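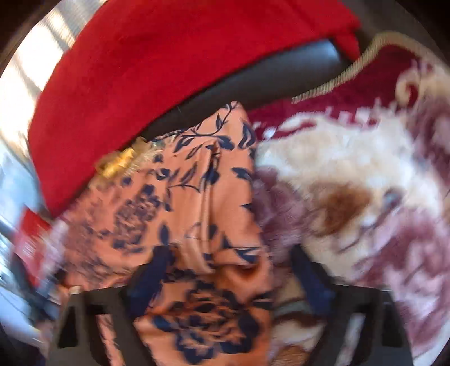
Figure 6. Printed orange fabric with a red cloth and a patterned blanket.

Section 6: Setting Up and Using the Fornano Standing Steamer

This section covers filling the tank, assembling the pole, first use, everyday steaming, and scale removal. Read the safety sheet packed with the steamer before you begin. If your Fornano came with the Agyeman pressing board, set up the steamer first and then go to Section 7.

6.1 Choosing a place for the steamer

Set the base on a hard, level floor. Carpet can block the air slots on the underside. Leave at least 6 inches between the base and the wall. Do not plug the steamer into a power strip or a timer.

The hose must hang freely from the steam head down to the base with no low loops. Water collects in a low loop and comes out of the head as drips or spurts. A ceiling of normal height gives enough room with the pole fully extended.

6.2 Assembling the pole

1. Turn the base so the water tank faces you.
2. Open the two pole clamps by pulling the levers outward.
3. Slide the pole to its full height and close both clamps.
4. Push the bottom of the pole into the socket on the base until it clicks.
5. Fit the hanger bar onto the top of the pole with the hook for the steam head on the right. Left-handed users can turn the bar around.
6. Screw the hose collar onto the base by hand. Do not use pliers.
7. Hang the steam head on its hook.

Note: The pole wobbles slightly when the lower clamp is open or only half closed. Check this clamp first if the pole seems loose.

6.3 Filling the tank

The tank holds 70 ounces. Use tap water if your water is soft. In hard-water areas, use distilled water or a half-and-half mix of distilled and tap.

1. Turn the dial to OFF and unplug the steamer.
2. Lift the tank straight up by its handle.
3. Turn the tank over and unscrew the cap.
4. Fill to the MAX line and replace the cap. The rubber ring must lie flat in its groove.
5. Dry the outside of the tank and lower it onto the base. A little water will run into the base and bubbles will rise in the tank. This is normal.

Caution: Do not add perfume, vinegar, starch, or linen water to the tank during normal use. These leave a residue in the heater and may stain fabric. Damage caused by additives is not covered by the Hilbridge warranty.

6.4 First use

New steamers may give off a faint smell and a small amount of white dust. Clear it before you steam any clothing.

1. Fill the tank and plug in the steamer.
2. Turn the dial to HIGH. The lamp glows amber.
3. Wait for the lamp to turn green.
4. Hold the head over a sink or an old towel and let it steam for five minutes.
5. Wipe the face of the head with a damp cloth after it has cooled.

If the smell is still there after a full tank, rinse out the base as described in 6.8.

6.5 Selecting a setting

LOW – silk, acetate, thin synthetics, and anything with a glued trim.
MEDIUM – rayon, polyester blends, light wool, most printed fabrics.
HIGH – cotton, linen, denim, heavy curtains.

Check the care label before you choose. If the label is missing, start on LOW and test an inside seam. Wait until the test spot is dry before you judge the result, as some dyes look darker while damp. For a fabric with more than one fiber, go by the most delicate one.

Warning: Do not steam waxed cloth, suede, leather, or plastic-coated fabric. Never steam clothing while someone is wearing it.

6.6 Steaming clothing

1. Empty the pockets and close the top button.
2. Hang the item on the hanger bar.
3. Hold the head upright and move it slowly from top to bottom, with the face lightly touching the fabric. On velvet and other pile fabrics, keep the head an inch away and steam from the back.
4. Pull the hem gently with your free hand to keep the fabric flat. Keep this hand below the head, or wear the mitt supplied.
5. Go over stubborn creases from the inside.
6. Leave the item on the hanger for ten minutes before wearing or folding it.

Printed fabric should be steamed from the wrong side where possible. Raised or rubbery prints can soften and stick to themselves, so do not fold them until they are fully cool.

6.7 Blankets, throws, and loose lengths of fabric

Large pieces are too heavy for the hanger bar. Hang them over a shower rail or a door, with a towel underneath to protect the paint. Work in strips the width of the steam head and let each strip cool before you shift the piece along.

Plush blankets need very little steam. Use MEDIUM, keep the head off the surface, and brush the pile in one direction with the Uvov clip-on brush while it is still slightly damp. The brush clips over the face of the head. Fit and remove it only when the head is cool.

Small pieces can be steamed flat on the Agyeman board. Do not lay the head face down on the board or on the fabric, even for a moment.

6.8 Emptying and scale removal

Empty the tank and the base after every use. Water left standing shortens the life of the heater, which is rated for 3,000 hours.

Remove scale when the SCALE lamp comes on, or when steam becomes weak.

1. Unplug the steamer and let it cool for an hour.
2. Take off the tank, pole, and hose.
3. Carry the base to a sink, open the drain plug, and let the water run out.
4. Close the plug. Pour in one sachet of Hilbridge descaler mixed with two cups of cool water.
5. Leave for 30 minutes. Do not switch the steamer on.
6. Drain, then rinse with clean water until no flakes come out.
7. Refit the hose, pole, and tank. Hold the RESET button until the SCALE lamp goes out.

6.9 Common problems

No steam, lamp green: The hose is kinked or the tank is not seated. Straighten the hose and press the tank down.

Water drips from the head: The hose has a low loop, or the steamer was used before the lamp turned green. Raise the head above the pole for a few seconds so the water drains back.

Gurgling in the hose: Same cause as dripping. Lift the head and wait.

Lamp flashes amber: The tank is empty. Turn the dial to OFF, refill, and wait two minutes before switching on again.

White marks on dark fabric: Scale in the base. Follow 6.8, then change to distilled water.

If the problem is not listed, see the service page at the back of this guide – have the serial number from the underside of the base ready before you call.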